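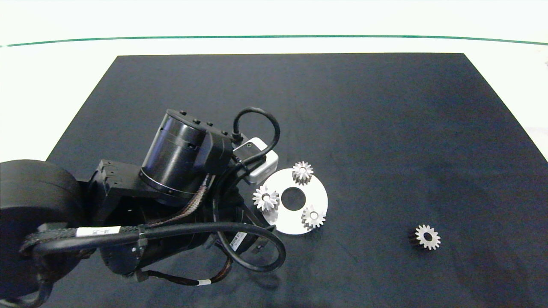
클루마노 작업실, 2018. 4. 8.

오늘은 드디어 기어 판 조립! 아침부터 이것만 기다렸다. 흰 테이블에 검은 매트부터 깔았다. 매트는 지난번 것보다 훨씬 마음에 든다. 은색 부품이 어두운 바탕에서 확 살아나서, 작은 평기어 하나가 구석으로 굴러가도 바로 눈에 들어온다. 전에 흰 상판 위에서 그냥 하다가 핀을 잃어버리고 한참 바닥을 기어 다녔던 걸 생각하면 감개무량하다(그 핀은 아직도 못 찾았음).

부품은 사몬테에서 온 상자, 관리 번호 729. 봉투를 뜯어 보니 기어 이 끝이 생각보다 깔끔했다. 손톱으로 훑었을 때 걸리는 데가 없었고 구멍 안쪽도 매끈했다. 지난번 리르코라 쪽 물건은 구멍 가장자리가 거칠어서 줄로 일일이 다듬어야 했는데 이번엔 그 일이 통째로 없어졌다. 야호.

판은 가운데가 크게 뚫린 납작한 흰 원판이다. 처음 도면을 받았을 때는 구멍이 너무 큰 것 아닌가 싶어서 피델(Fidel Gaete)한테 물어봤더니, 나중에 가운데로 축을 통과시킬 거라서 더 줄일 수 없다고 한다. 손에 들어 보니 나도 납득. 가볍고, 고리를 잡고 방향을 돌리기도 좋다. 다만 가벼운 만큼 쉽게 밀린다. 핀에 기어를 끼우다가 옆으로 힘이 조금만 들어가도 판이 통째로 따라온다. 매트가 잡아 주긴 하는데 완전히는 아니다. 다음에는 밑에 얇은 고무를 한 장 대 볼 것.
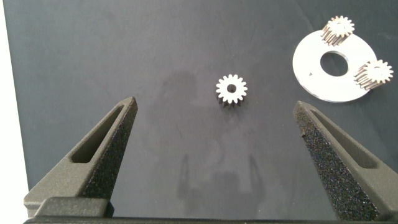 끼우는 요령을 적어 둔다. 기어를 비스듬히 대면 구멍 모서리가 핀 머리에 걸려서 들어가는 척만 하고 멈춘다. 이때 누르면 안 된다! 살짝 들었다가 수평을 다시 맞추고 그냥 내려놓듯이 놓으면 쏙 들어간다. 이 쏙 하는 느낌이 정말 좋아서 괜히 뺐다가 다시 끼우기를 몇 번이나 했다. 이웃한 기어끼리 이가 부딪쳐 안 내려갈 때는 먼저 끼운 쪽을 손끝으로 반 이만큼만 돌려 준다. 한꺼번에 많이 돌리면 또 다음 이에 걸리니까 정말 조금만.

순서도 바꿔 봤다. 한쪽부터 차례로 돌아가며 끼우는 것보다 서로 떨어진 자리부터 채우는 편이 판이 덜 기운다. 마지막 기어가 제일 까다로운 것은 어느 순서든 마찬가지였다. 양쪽을 다 맞춰야 하니 당연한가.

기름은 아직 안 발랐다. 드라톤 그리스를 쓸지 말지는 피델이랑 의견이 갈린다. 나는 마른 상태로 50번 돌려 보고 소리를 들은 다음에 정하자는 쪽, 피델은 처음부터 얇게 바르자는 쪽. 바르고 나면 매트에 얼룩이 남는 게 싫다. 매트는 벌써 희끗한 자국이 좀 있고 한쪽은 주름도 잡혀서, 끝나면 물걸레로 닦고 말아 놓지 말고 펼쳐서 말리기로.
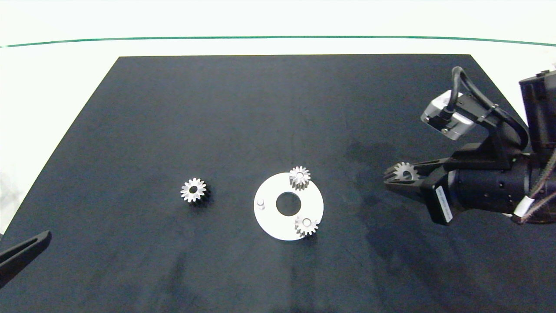

흰 원판과 은색 평기어들. 원판 왼쪽에는 아직 핀만 서 있다.

시간 재 본 것: 분해하고 처음부터 다시 맞추는 데 오늘은 30분을 잡아 놨는데 한참 남았다. 남는 시간에 핀 길이를 다시 봤다. 길이는 괜찮고, 머리가 조금만 더 둥글면 기어가 알아서 미끄러져 들어갈 것 같다. 피델한테 말했더니 바로 선반으로 가서 시험용 핀을 깎아 오겠단다. 역시! 같은 길이로 5개 부탁했다.

하나 더. 기어를 아무 데나 내려놓으면 위아래가 헷갈린다. 이 기어는 양면이 거의 같아 보이는데 구멍 입구의 깎임이 한쪽만 조금 크다. 그쪽을 밑으로 해야 핀이 잘 물린다. 오늘 한 번 거꾸로 끼우고 왜 뻑뻑한지 한참 고민했다. 옆면에 유성펜으로 점을 찍어 둘까 했는데 피델이 질색해서 보류. 대신 매트에 놓을 때부터 깎인 면을 아래로 놓는 것으로 합의했다.

다음에 할 일
고무판 잘라 오기
둥근 머리 핀으로 다시 끼워 보기
마른 상태 회전 소리 녹음
사몬테에 같은 기어 추가로 되는지 문의(피델)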